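Section 4: Running the jacket-folding station on open day
Last updated: March

I wrote this section after our last open day at Paritura, where I ran the folding station for most of the afternoon and learned what trips people up. Rodrigo Vallejo wrote the sections on charging and storage, so if your battery light is blinking, go bug him – I just do jackets.

Before the doors open

1. Make the bed and leave the quilt on. Visitors like seeing the gripper used in a regular bedroom, and a plain table makes them think of a factory.
2. Squeeze the gripper all the way shut and let it open again, 10 times. If it sticks, swap it for the spare from the Tenadlow case.
3. Wipe both pads with a dry cloth.

CAUTION: No spray cleaner on the pads! It leaves them slick, and a puffer jacket will slide right out.

Laying out the jacket

4. Snap every button, from the collar down to the hem.
5. Put the jacket on its back with the front facing you and the sleeves out to the sides. Don't fuss over wrinkles (I used to, and it made no difference to the fold).
6. Bring the gripper in low, from the hem end of the jacket. 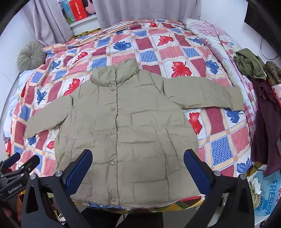
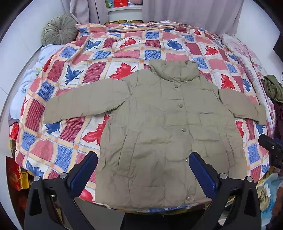

7. Pinch a bit of fabric near the hem and lift it an inch or so. Set it down, then do it again a little slower while you talk.
8. Fold one sleeve across the chest, then the other.
9. Bring the hem up to the collar and smooth the fold with your free hand.

NOTE: Puffy fabric springs back. If a sleeve pops open, wait for it to settle before you grab it again. I rushed this in front of a big family group and ended up folding the same sleeve over and over, which they enjoyed way more than I did.

Letting visitors try

10. Hand over the gripper with the jaws open and keep one hand under it until they've got the weight.
11. Give each person one full fold. We had 156 visitors come through last time, so a second turn has to wait for a quiet spell.
12. Take a break after 30 folds. Your wrist will be asking for one by then – mine was.

CAUTION: Keep little fingers away from the jaws. Kids can hold the jacket down by the collar while a grown-up works the gripper.

When you're done, hang the jacket up and put the gripper back in its case, jaws closed. The turn sheet goes in the folder by the door.

405 views | 10 comments | Share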